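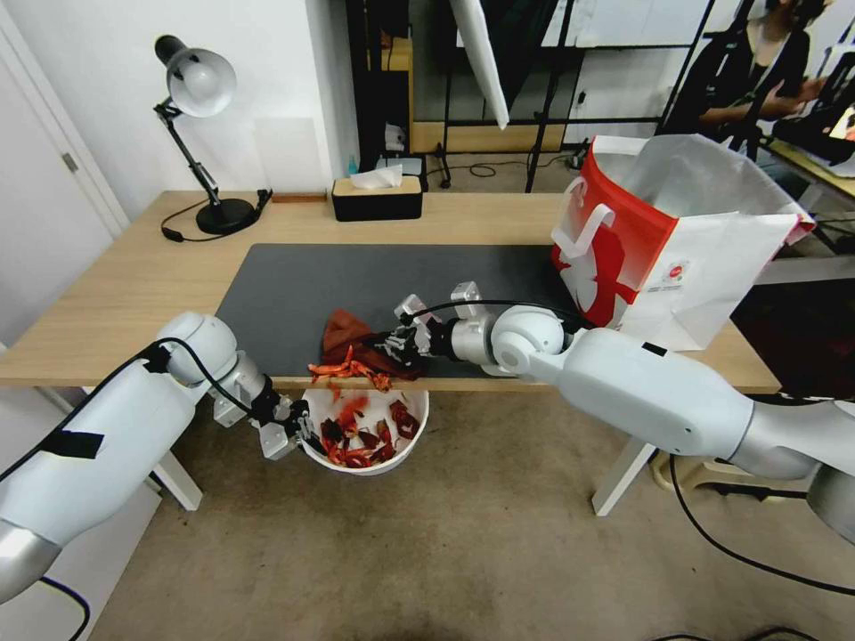

Section 6. Sweep and clear jobs: missed catches, snagged cloth, what to do

Nurnora two-arm bench, sweep program 2. Revised Thursday, June 19, 2025. Written up fast by Saadet Baysal after the March stoppages, so shout if a step reads wrong.

578 views - 2 comments

6.1 What goes wrong

Sweep program wipes dry goods off the mat with the cloth and over the front edge into the bowl. Chillies are the worst of the test goods. Light, curly, they hook into each other and into the cloth. Three faults come up:

Fault A - spill past the bowl. Pods leave the edge wider than the bowl is. Program carries on as if all is well.

Fault B - cloth in the finger linkage. Fold of cloth gets pulled between the fingers, gripper can't open fully, arm stops with code 500 or, worse, doesn't stop.

Fault C - cloth left hanging over the edge. Arm lets go too early, next pass starts with no cloth in hand and the bare fingers go down onto the mat.

C is the one that costs money. Bare fingers on the mat at sweep speed bent a fingertip on the Skendberg bench and tore the mat as well.

6.2 Before you start

CAUTION: both arms can move on start, even if the job only seems to need one. Stay out of reach of both. Hands nowhere near the front edge - that is where the two arms come closest to each other.

CAUTION: chilli dust. Don't rub your eyes. Gloves on if you are picking pods up by hand, and wash after.

1. Stop button in reach. Press it, check the arms go dead, release.

2. Bowl on the floor under the front edge of the table, between the arms. Empty it first. Old bits in the bottom spoil the weigh-out.

3. Goods in one loose heap, middle of the mat. Don't flatten it. Don't build it up tall either.

4. Cloth to the right of the heap, bunched, not folded flat. The gripper wants a lump to close on. A flat cloth just slides.

5. Anything else on the table goes to the back or the far right end. Lamp, tissues, bags. If the right arm can touch it on a full swing it is too close.

6. Check the cables along the top of each arm. Slack is fine, loops near the fingers are not. Re-tape if the tape is lifting.

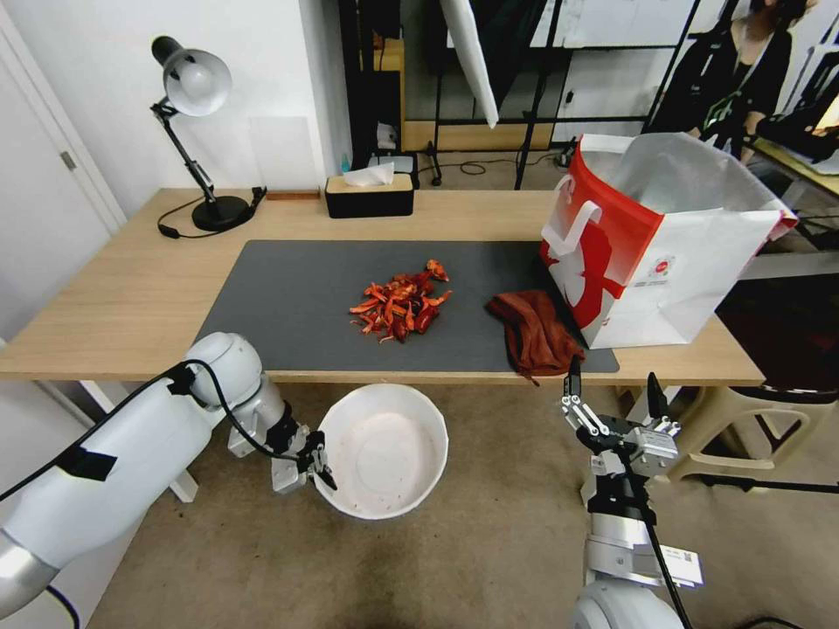 7. Run the open and close test on both grippers, two goes each. Watch the linkages. Any thread or bit of pod in there, power off and pick it out with tweezers. Never with the power on, never with fingers.

8. Start the job at slow speed. Full speed only after one clean pass.

Note: if the cloth droops over the edge at the start, leave it so long as most of it is still on the mat. More than half over, move it back (stop button in first).

6.3 If it goes wrong mid-sweep

Fault A, spill. Let the pass finish. Press stop when the cloth is clear of the edge. Don't reach under the table for pods while an arm is live, the left gripper sits low there and will come up into your wrist. This happend to Raghda Saliba, bruise only, report 1,147 in the book. Read it.

Fault B, cloth snagged. Stop button straight away. Then:

1. Wait for the joint lights to go out.

2. Support the arm from below with one hand. It can sag when the brake lets go.

3. Open the fingers by hand with the Qaisi key, quarter turn at a time. Feels stiff? Stop and call us.

4. Ease the cloth out towards the fingertips. Don't tug sideways. Don't cut it, threads get left in the linkage.

5. Look at the cloth. Frayed edge or a hole, bin it and take a new one. No patching.

6. Close, open, close on slow. Should be silent. Clicking means a bent link, tag the arm out. 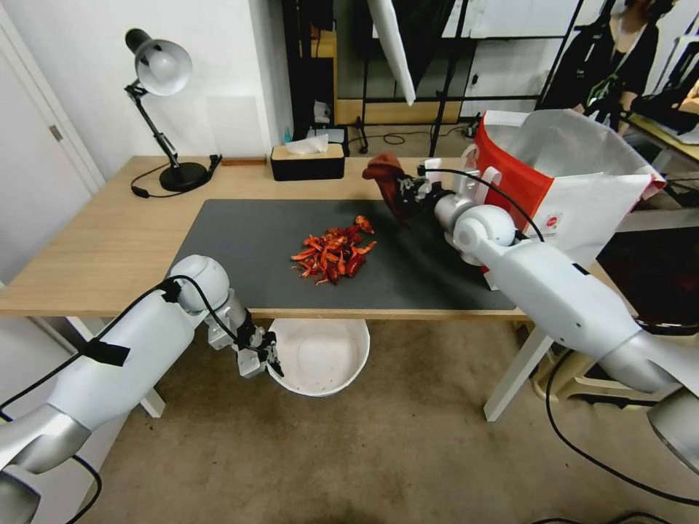 6.4 Fault C, cloth dropped

1. Stop button. Don't use pause - pause keeps the grip loop running and it will hunt for the cloth on its own.

2. Put the cloth back by hand, same place as before.

3. Check both fingertips for bends, scuffs, missing rubber.

4. Set grip force up one notch only. Two notches and you get Fault B instead.

5. Restart from pass one. Do not resume. Resume remembers a cloth that isnt there any more.

If it drops again on the same job, give up on the job. Save the log, write the code and time on the sheet, ring the Clilari desk.

6.5 After a fault

Log sheet first, tidy second. We keep getting sheets with no arm marked, left or right, and then we can't match them to the log. Power off before you touch the bowl. Stray pods off the carpet before the next job, they crush and stain.

Grip force goes back to the default at the end of the day. Please.

Shares 2 | Comments 2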